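Jolamero (workshop robot)

Jolamero is a two-armed table-top sorting robot built in a shared workshop at Peltolley. Started May, first full sort July 2020. Built by Elsie Cheetham and Ruwan Haque, with wiring help from Denise Marsden. Not a product, never sold. The name is also used for the bench it stands on, and for the control program, which causes some confusion in the workshop log.

Background

The Peltolley workshop is a members' space, mostly woodwork and bike repair. Cheetham had wanted a two-arm set-up for some years, after a one-arm project (Tindall, see below) kept failing at anything wider than its own reach. Haque joined once the arms were bought. Budget for everything except the arms was 200 pounds, later overspent.

Tindall

Earlier machine, one arm, home-made gripper, lived in Cheetham's garage. Could stack blocks. Could not tell a block from its shadow. Taken apart for spares; its power supply is still in use.

Construction

Arms bought second-hand as a pair, grippers included. Everything else made or scrounged. Each arm bolts to a metal plate and the plates bolt to the table. First plates were too thin and the arms rocked when they stopped quickly, so Haque cut new ones from thicker stock. Cable runs were redone twice. Marsden's note in the log from the second go reads "leave more slack than you think at the wrist", and this has been followed since.

Table surface was a long argument. Bare top too shiny under the lights, cloth dragged. Paper was chosen in the end, taped underneath, and replaced when it tears.

Software

Control program written by Haque, 3,932 lines at last count, a good part of it left over from Tindall. Arms are named from the robot's own side, so left and right are swopped for anyone facing it. New members get this wrong. A separate part, Julell, handles recording and playback of runs. Julell was written by Hajar Morsy, who also wrote the only documentation.

Sorting task

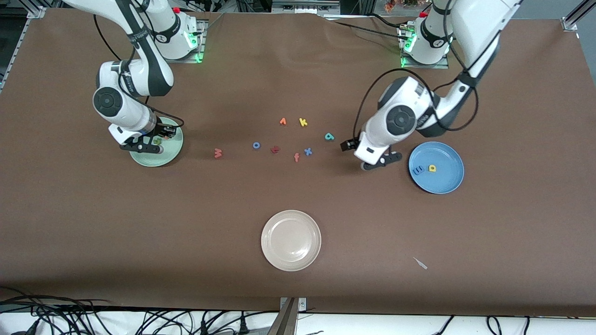 Sorting letters was picked as the main test becuase foam letters are cheap, light and don't mind being squashed. They also come in awkward shapes, some with thin legs, some with holes. Plates are used in place of boxes, low enough for the fingers to get in from above. With one gripper over the green plate and the other beside the blue one, which already holds an m and an a, there is still the middle of the table to clear, and the cream plate has nothing on it. Letters lying on their side, like the red t, can be picked up as they are; there is no step for turning them upright.

Runs are logged by number. Run 269 is the one usually shown to visitors. Morsy's aim was 2,000 runs before any change of gripper, a figure not reached at the time of writing.

Known problems

Wrinkles in the paper. A ripple can lift one side of a letter so the fingers close on air. Smoothing by hand before each run is in the checklist but often skipped.

Both arms wanting the same letter. Fixed with a simple rule, nearest arm goes first, the other waits. Slow but no collisions since it went in.

Foam wears at the edges and goes soft. Worn letters are swapped out, colours not always matched.

Later changes

Ashley Treloar took over upkeep of the bench when Cheetham moved away. Treloar shortened the start-up routine and moved the stop button to the front. A third plate position was added to the program, though the older two-plate version is kept and can still be loaded from the menu.

See also

Tindall
Julell
Peltolley workshop, list of projects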